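Korbridge packing room changes how bottles are wrapped

Korbridge has changed the way it wraps bottled orders after a run of leaks reported by customers in November, the company said.

Bottles will now be laid side by side and sealed inside a taped yellow outer wrap. Until now they went upright into cartons with paper between them.

Geeta Kushwaha, who manages the packing room, said 18 orders out of 2654 came back that month with damage — most of it at the cap.

"The cartons were fine. It was the bottles moving around inside them," she said.

Staff tried two versions of the new wrap on the green worktable before settling on the flat one. Orange plastic bottles were used for the trials.
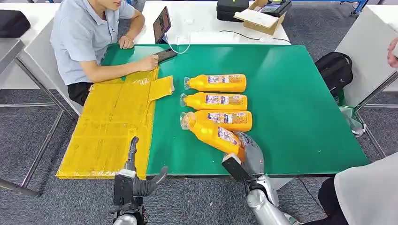
Lalit Chauhan, who buys the packing materials, said the yellow tape costs slightly more per roll but less of it is wasted. Orders already packed in cartons will go out as they are.

The company expects the change to add about 2 minutes to each order at first. Customers do not need to do anything.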